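Ticket 3598
Subject: Colour on website does not match the fabric colour
Opened by: Thierry Rey, Prunholm
Status: waiting for supplier

Good morning. A customer has returned order 517 because the blue looks much greener on our Pellberg shop page than in her home. I changed the product photo, but the colour did not improve. Could you please check the theme settings?

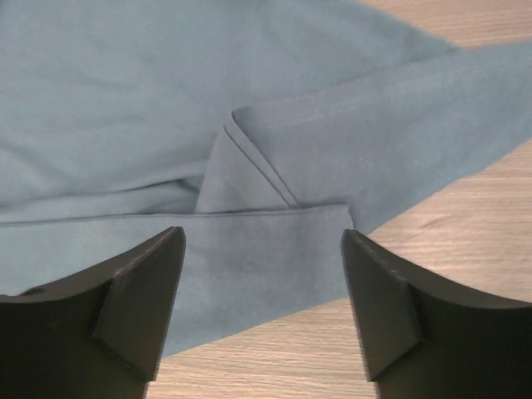
Attachment 1: the blue fabric, folded on a table.

Reply from Musa Okeke, 10:10
Thank you, Thierry. I cleared the image cache and opened the page in 3 browsers. The green tone is present in all of them, but only on the large preview. The small picture in the cart is correct. Do you use the Kao image plug-in?

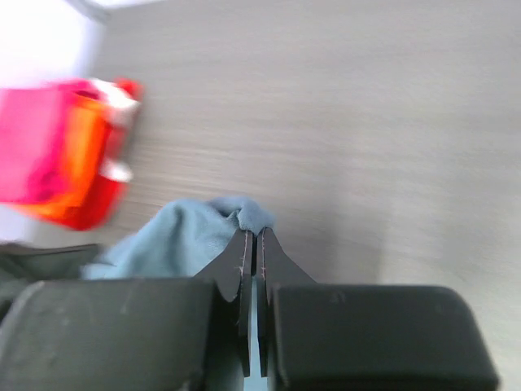 Reply from Thierry Rey
Yes, we installed Kao in March. I have now switched it off and the large preview is grey-blue again. When I switch it on, the green comes back. I need the plug-in for the zoom, so I cannot leave it off.

Reply from Musa Okeke
Understood. It removes the colour profile when it saves the file. I have sent the log to Cimier and will write here when they answer.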